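Can the Plinico gripper kit handle thin wire and ordinary hand tools?

Asked July 3, 2021

We are looking at the two-arm Plinico kit from Madulo for a bench cell. Parts range from wrenches down to hookup wire. Does one finger set cover both?

Answer from Moataz Fawzy

Thin wire is fine if you pinch at the fingertips — the closing force setting matters more than speed. I run wire at 189 on the Plinico scale and tools at 300.

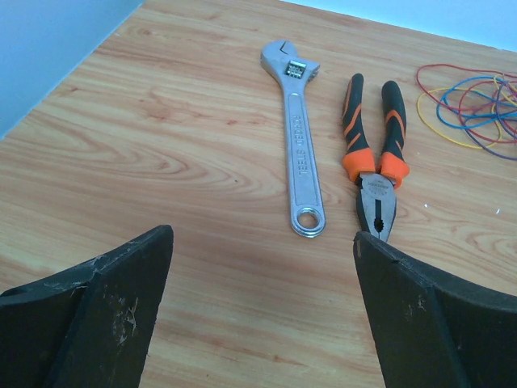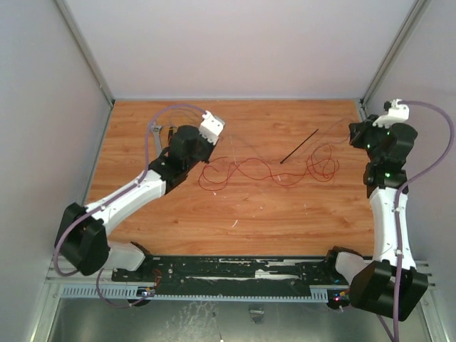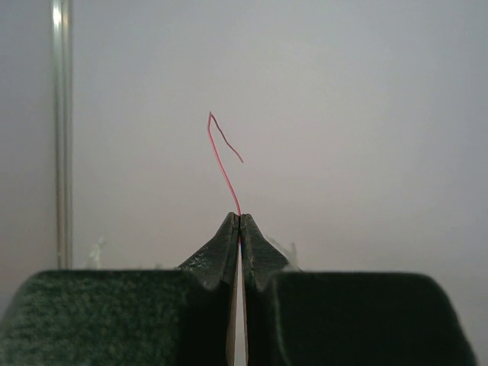 Top to bottom: wrench and pliers, both arms with red wire on the table, red wire held at the fingertips.

Replace worn finger pads early. Madulo sells them in packs of 2.

Answer from bamia927

Depends on the wire. Ask Madulo for a trial.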